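Artificial flowers at a memorial service, yes or no?
Forum: Family, Friends & Fallout > Events and Occasions

larnetton_lou
Posted Oct 30, 2018
My aunt's memorial is in January and I've been handed the flowers, mostly by being out of the room when jobs were given out. It's a church hall in Larnetton. The heating has two settings, off and Sahara, and whatever I put out has to be up the evening before and still look presentable through a service, a lunch and my uncle's speech.
Fresh flowers in January cost what I used to pay for a car. So I'm thinking fake. My cousin says fake flowers at a memorial are "a statement" and she didn't mean it kindly. Is she right? I have 7 tables and one long one at the front.

Pruneface
Your cousin is wrong, but she'll be at the lunch and I won't, so weigh that accordingly.
We did silk for my father-in-law. Three people touched the petals to check. One of them told me they were fake, as if I'd been swindled. Everybody else ate their potato salad.

mulchqueen
I'm with the cousin. Flowers at a funeral are supposed to die. That's the whole idea, or at least it's most of it. If you can't afford fresh, use branches, or pine, or a bowl of clementines, which are cheap in January and smell like something. Polyester smells like the inside of a shower curtain.

Pruneface
Clementines at a memorial. People will peel them during the eulogy.

mulchqueen
Then the eulogy is too long.

Lộc Tăng
I did centerpieces for a living for a few years, working out of the back of my sister's shop, so I have opinions and a bad thumb.
Fake is fine. Bad fake isn't. The three things that give it away are shine, color and straight stems. A real stem has been leaning toward a window its whole life. Yours has been in a carton. Bend every single one, then bend them again when they're in the vase. Skip red roses completely. They never look right. White is risky too, it goes blue under church hall lighting and everybody looks at it and thinks of dentists.
Buy your greenery separately and buy more than you think you need. The leaves that come attached to the flowers are always the worst part.
What's the budget?

larnetton_lou
The budget is 100 dollars and a look from my mother.

Lộc Tăng
Then forget full arrangements on all the tables. Do one decent thing at the front and put a single stem with a bit of greenery in a small bottle on each of the others. People save bottles. Ask for them now and you'll have too many by Thanksgiving.

quietriot_bev
Be careful where you order. I bought a mixed box from Winent for my daughter's shower and the "dusty mauve" was the color of a Band-Aid. Sorkar was better, but the stems came so short I had to stand them in egg cups. It was charming for the first hour.

Pruneface
Seconding the Winent warning. Their eucalyptus is sold as "true to life." I'd like to know whose.

gravel_and_gin
Does anyone else find it strange that we're fine with fake flowers on a grave and not on a table ten yards from the coffee? My grandmother's plot has had the same plastic lilies since the Clinton administration. She outlasted two husbands and they've outlasted her.

mulchqueen
I'm not fine with them on a grave either, for the record. They end up in the hedge.

larnetton_lou
There's no coffin, if that helps. She was cremated in the summer and has been on my uncle's bookshelf next to the atlases.

gravel_and_gin
It does help, in a way I didn't expect.

tinroof102
Long post, sorry. I've done four of these halls and here is what I'd do in order.

1. Lay everything out flat before you put one stem in a vase. Flowers across the middle, loose leaf sprigs scattered around them. Use a plain white table if you can get one, colors lie on a patterned cloth. A light blue hydrangea is a good place to begin, big head, thin stem, fills a gap.

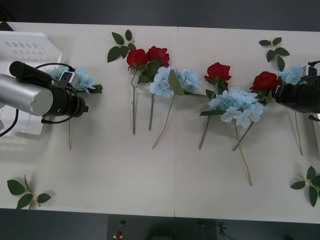 2. Pull out anything shiny and put it back in the box. You'll want to rescue one of them. Don't.

3. Weight the bottles. Sand, dried beans, aquarium gravel, whatever's in the garage. A fake stem has no water under it and the first coat sleeve will take it down.

4. Steam the petals over a kettle, from a distance. Too close and they curl up like a potato chip. If you only do a few, do the ones at the front.

5. Add something real. Rosemary is cheap, it holds up without water for a day, and it gives the nose something to do. This is also how you shut up a cousin.

mulchqueen
All right, rosemary I can live with. It's for remembrance, too, so it's practically in the job description.

quietriot_bev
Careful with step 4 and cheap glue. I steamed a peony and the head came off in my hand.

tinroof102
What brand?

quietriot_bev
Đào. Lovely colors, I will say that. I stuck it back on with a toothpick and it did another two parties.

Pruneface
I don't agree on the beans, by the way. Clear bottles full of pintos look like a school project. Use sand.

tinroof102
Green bottles, Pruneface. You can't see a thing through a green bottle.

Pruneface
Then what was all that about shiny?

larnetton_lou
This is more help than I've had from anyone I'm related to. I'm going with hydrangeas at the front, single stems on the tables, rosemary throughout, sand. I've told my cousin and she said "well, it's your name on it," although it's really my aunt's.
She has offered to bring clementines.

mulchqueen
I like your cousin.

Lộc Tăng
Put them by the coffee. And bend your stems.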